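Two arms and a pile of tea towels

Lindsay Bolger makes the tea before she'll talk about anything, and it comes in a mug so big you need both hands for it. We are in the shared workshop at Altport, where she has been building a pair of robot arms, on and off, since October.

"I thought it would be a winter project," she says. "Well, here we are in July, and I'm still tightening the same screws."

She spent most of her working life mending sewing machines, and she talks about the arms in much the same way – lots about slack and wear, hardly anything about computers. The software side she learned from the others on the Pryor bench, as the long table by the window is known, and from staying up far too late. The members call the pair Jestance, after a misspelt label on a parts drawer, and the name has stuck.

So why cloth? "Because it's awful!" she says, laughing. "A block stays a block. You pick up a tea towel and it's a different shape every time, and then you've got two arms that have to agree about it. I've spent whole evenings on one corner."

She keeps a notebook of every attempt at a fold, and it had reached 140 when I visited. By her own strict marking, 124 of those were failures. "A fold only counts if I'd put it in my own kitchen drawer. My sister says I'm too hard on them, but then you should see her drawers."

The fingers have given her the most trouble, and she is now on her sixth set. The early ones were blunt and pushed the fabric along in front of them, so she went for long tapering ones that come to a point. The blue sheet on the table was her idea too, as a pale towel is so much easier to pick out against it.
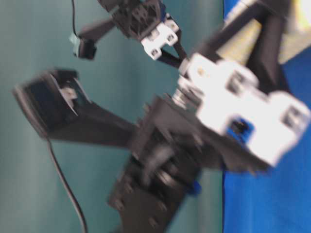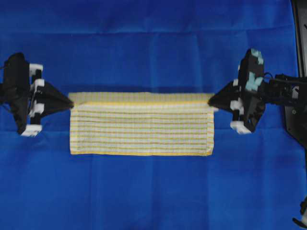 What comes next

There's a second table to clear, and she would like to try pillowcases, although she pulls a face when she says it. She also wants to tidy up her notes so that another member could build a pair from scratch. "I write things like 'same as before but a bit less', and then I can't remember what before was."

Anyone at Altport is welcome to have a go, and she'll put the kettle on first.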